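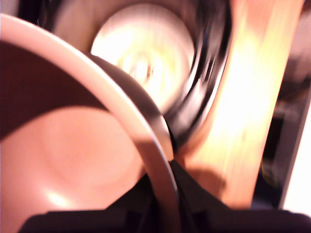 I've had the Winduvo in my living room since November, which is long enough to have got over the excitement of a new gadget and started shouting at it. So this is the review I promised when I cancelled our cable package, and it's a bit longer than I meant it to be. Sorry!

Quick background if you're new. We were paying Partanen for the full bundle, sport and films and all those channels up in the hundreds that show antiques programmes on a loop. The price had crept up twice and I finally rang up and cancelled (forty minutes on hold, then a very nice man offering me half price for six months, then me wobbling, then me saying no). The Winduvo is a little streaming box made by Vulberg. You plug it into the telly and the aerial, connect it to your broadband, and it pulls your live channels and your apps together into one guide. That's the idea anyway.

Setting it up was easy. HDMI lead in the box, power lead in the box, and a remote with batteries already in it, bless them. It wanted to update itself straight away and then again after the restart, so leave a good hour before anything you want to watch. The aerial scan found 100 channels at my house, and a fair few of those are radio or shopping, but everything we watch was there.

The guide is the best thing about it by miles. With the old Partanen box you pressed the button, waited, pressed it again because you thought it hadn't heard you, and then it did both presses at once. The Winduvo just opens. You can hide channels you don't want, move the rest into your own order, and it mixes in the streaming stuff on the same page so you don't have to remember which app has the thing you were halfway through. My other half, who hates anything with a menu, was using it without help by the second evening.

Picture is good. I'm not one of those people who can spot a dropped frame from the kitchen, but football looked clean and the dark scenes in dramas weren't all blocky like they used to be. Sound was out of step with people's mouths for the first week, which drove me up the wall. There's a setting for it, buried under Display of all places. I put it on 30 and it's been fine ever since.

Now the grumbles.

Recording. You get space for 214 hours according to the side of the box, and I can't argue with that as I've not filled it. But it won't record two aerial channels while you watch a third, and our old one did that without breaking a sweat. If your house is one where three people want three different things at nine o'clock, think hard about this. It also has a habit of chopping off the last couple of minutes when a programme overruns. You can add padding, but only one recording at a time - there's no way to say "always do this". Come on, Vulberg!

The remote is too small and too dark. No backlight, and the mute button is exactly the same shape as the one next to it, which launches the Skudness app. I don't have Skudness. I don't want Skudness. I've been invited to start a free trial of Skudness more times than I've muted the adverts.

And speaking of adverts, the home screen has a big banner across the top. You can make it smaller but you can't get rid of it. On a free box I'd shrug. On one I've paid for it feels cheeky.

I've had two proper crashes. Once it froze during a penalty shoot-out (I know), and once it showed error 2129 and wouldn't find the broadband until I'd pulled the plug and counted to ten. The help page for that error tells you to contact your provider. Mine was working perfectly, thank you.

Money-wise, with no subscription on the box itself, we reckon it'll have paid for itself in about five months compared with the bundle. We kept one streaming service and we swap it for another when we've run out of things to see. I miss one sports channel. I don't miss the rest.

So would I buy it again? Yes, for a house like ours, two adults and one main telly. If you record loads, or share the box with teenagers, I'd hang on and see if they sort the recording out in an update. I'm giving it four out of five, and I'd nudge that up if somebody sent me a better remote.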